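Filed under: Student Projects / Arm Club / Bench Log

7 December 2019

Lolley arm, marker pick task. Hagos Yimer on code, me on hardware.

Re-ran wrist calibration before starting. Encoder offset on joint 4 was 83 counts, wrote it to the config and power cycled. Close command now stops at 1279, open at 314. Left the speed limit at 1000 until the grip force numbers make sense.

Detector finds yellow and green without trouble. Purple is fine by itself. When markers touch end to end, the segmentation merges them into one blob and the grasp point lands on the joint between them. Hagos wants to split by hue first, then fit a line to each piece. Agreed.
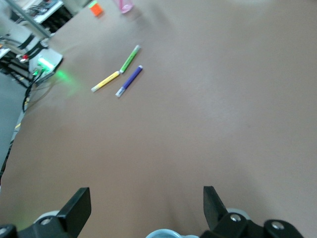

Approach angle also needs work. The planner takes the long axis from the blob, so a bent pair gives an average that suits neither marker. Per-marker fit should fix both problems.

To do: hue split (Hagos), retighten finger screws, copy November logs to the Endale drive.

B. Vidmar

Bisaseo Robotics Club | Contact | Back to top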